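The technician who looks after the stamping cell at Skaltent has a rule about demonstrations: she won't give one on request. I had driven out to see the arm put a mark on paper, and for the first half hour we talked about a cable.

"Everybody wants to talk about the software," she said. "Fine. Go ask how many of our stops last year were software."

I asked. She keeps the cell's log in a paper notebook, and by her count the arm had stopped itself 40 times since it was installed. Most of those stops, she told me, came down to the gripper losing its connection for a moment. The program was doing what it was told. A plug wasn't.

The cell is called Ita, a name that came with the project and that she doesn't care for. Its job is dull. It picks up a hand stamp, inks it, presses it on a sheet, and does it again. Skaltent makes stamps and pads for offices and wants to know how long they last, and the old way of finding out was to pay someone to sit there and do it.

I asked whether paying someone had been so bad.

"It was bad for the wrist," she said. "But a person notices when the pad is going dry. This doesn't. It will press a dry stamp 400 times and write down that it pressed a stamp 400 times."

That struck me as a bigger admission than she meant it to be, so I pushed. What is the test worth, then? She shrugged and said someone looks at the sheets afterward. So there is still a person in the job, only later in the day. She didn't argue.

She was more interested in showing me how the gripper gets its power and signal. There is a connector on the underside of the gripper end and another low on the wrist, with one thin black cable between them, hanging in a loop.

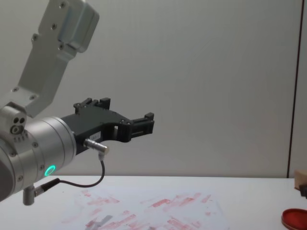
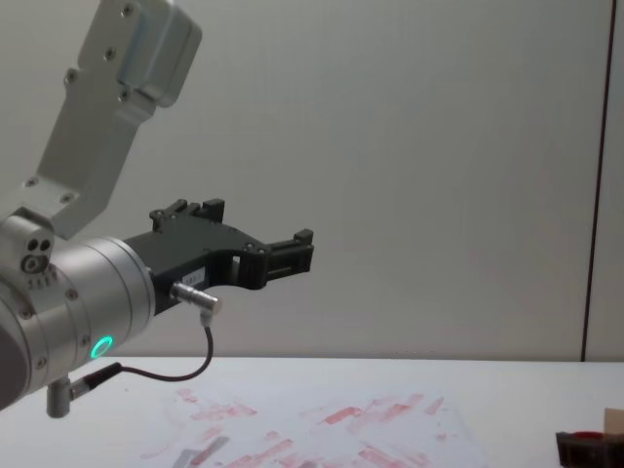

"You want slack," she said. "The last joint turns, and if the cable is tight, it pulls on the plug every time. Too much slack and it drags on the table or catches on something. So you pick a loop and then you go and watch it."

How do you pick it? I was hoping for a number. She doesn't have one, or won't give one. She turns the last joint by hand to both ends of the travel the program uses, looks at the cable at each end, and then runs the program at 10 percent speed with her hand near the stop button. If the loop touches the paper, she takes some back. If the plug moves in its socket, she gives some.

The integrator, Awasthi, left a setup sheet that says to check the cable "periodically." She read the word out to me twice. Her own version is every Monday, before the first run: collars finger-tight, no kinks near the plugs, mounting screws on the gripper checked with a key and never with a power driver. She has seen a screw head rounded off by somebody in a hurry, and getting it out took most of an afternoon.

After that comes the height. Paper is thin, but a stack of it isn't, and a new pad sits higher than an old one. The program has a fixed point for contact, and she resets it whenever the sheet, the stamp or the pad changes. She does it by lowering the arm in small steps until the mark comes out even on all sides. If one edge prints darker, the stamp is sitting crooked in the fingers, and no amount of pushing will fix that.

"People push harder," she said. "That's how you get smears, and that's how you wear out finger pads."

The finger pads come from Bonwood and I asked what they cost. She said $994 for the last order, with shipping, and let me write that down without comment. I said it seemed like a lot for rubber. She said it was a lot for rubber.

I had come expecting to be sold something, and I suppose I was disappointed. When I asked if the cell had paid for itself, she said that was a question for the people who bought it. When I asked if she would buy it, she thought for a while.

"For this? Maybe. If it ran nights. It doesn't run nights."

Why not?

"The cable," she said.

There is a plan to change that. A sleeve and a clip would hold the loop closer to the wrist, and both are supposed to go on in February. She has the clip already and isn't convinced by it. It puts a bend right behind the plug, where she has spent a year trying not to have one. She'll fit it, run it slow, and write down what happens in the notebook.

I asked if I could come back and see the result. She said to call first, in case it was stopped.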